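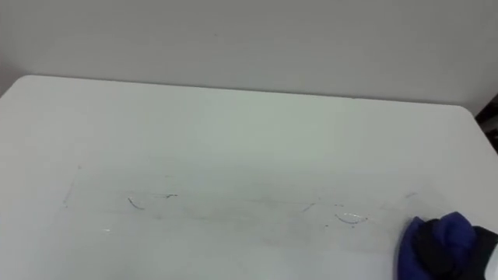 Is the Nindard launch at Dandham worth waiting for?

arlo_d
I need a new tablet and the old one barely holds a charge. Nindard is supposed to show its next model at the Dandham expo on 28th September, and every blog says hold off. Last year they said the same and the thing shipped months late. Do I wait or buy the current one for $600?

Arlo Delacroix

mossgate
Buy now. "Announced" means a guy on stage holding one. Predska promised 27 hours of battery at the same show, and I have yet to meet anyone who got half that.

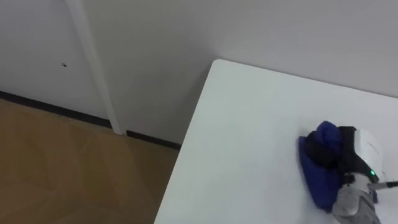 Depends what you think a launch gets you. I went last September and stood in line 47 minutes for a demo unit I was not allowed to unlock. The leaked price this time is $1,000, and the source is one blog quoting another blog. If you only want it for video, skip the tablet and get a cheap projector. A plain white wall like the one in the photo does the job, and no trade show is going to improve on it.
Nguyen-Tran

hal9k_ish
wait for the show, old model always gets cheaper after. well it did once. check the return policy either way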